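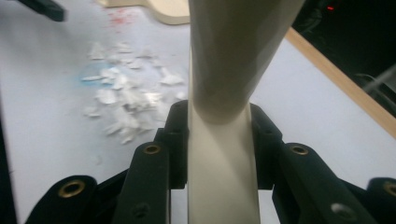
14/04/2019 – Grippers, second try

Valdis came back from Mekis with the Pustora demo kit under his arm and the look of a man who has already decided to buy. Two hand-held grippers, cables, a login for the software, and a brochure that promises "natural demonstrations from day one." I have read that sentence in other brochures. The last one cost us most of December.

The task on the test sheet is sweeping. Dustpan in one gripper, brush in the other, scraps of torn paper on a white surface. Aarti picked it because it needs both hands and because Urkix, who want the cleaning job, keep asking for it. Fair enough. I still think a dustpan is a generous choice. It has a nice narrow handle to clamp on to. Show me a wet cloth and I'll start listening.

My complaints so far, before I forget them. The cables. I don't care how clever the fingers are if I have a cord running down past my wrist all afternoon. Kanchan says you stop noticing. She had them on for 20 minutes, so we'll see. Then the paper itself, which is easy stuff next to fine dust.
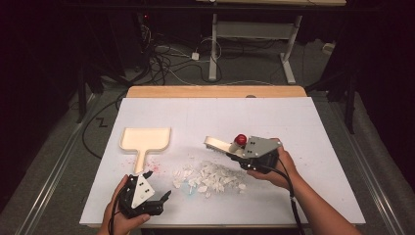

And the price, which Valdis told me in the hallway, quietly, as if that would help – 4,000 for the pair, and another 800 a year for the software. Khurana quoted less for something that looked much the same to me, though Damir swears their fingers slip on anything smooth. He hasn't tried these on anything smooth either, apart from the dustpan.

The brochure also says 3,721 recorded demonstrations "across homes and workplaces." Whose homes? How many were thrown out? I wrote to Mamta Negi at Pustora and asked both. She answered within the hour, very friendly, with a link to the same brochure.

I'll give them this much: the grip is simple to explain, and I didn't need the manual to put my hand in the right place. My thumb is sore tonight all the same. Aarti wants a decision before the loan runs out. I told her I want to see rice first, then flour, and a reply from Mamta with a number in it.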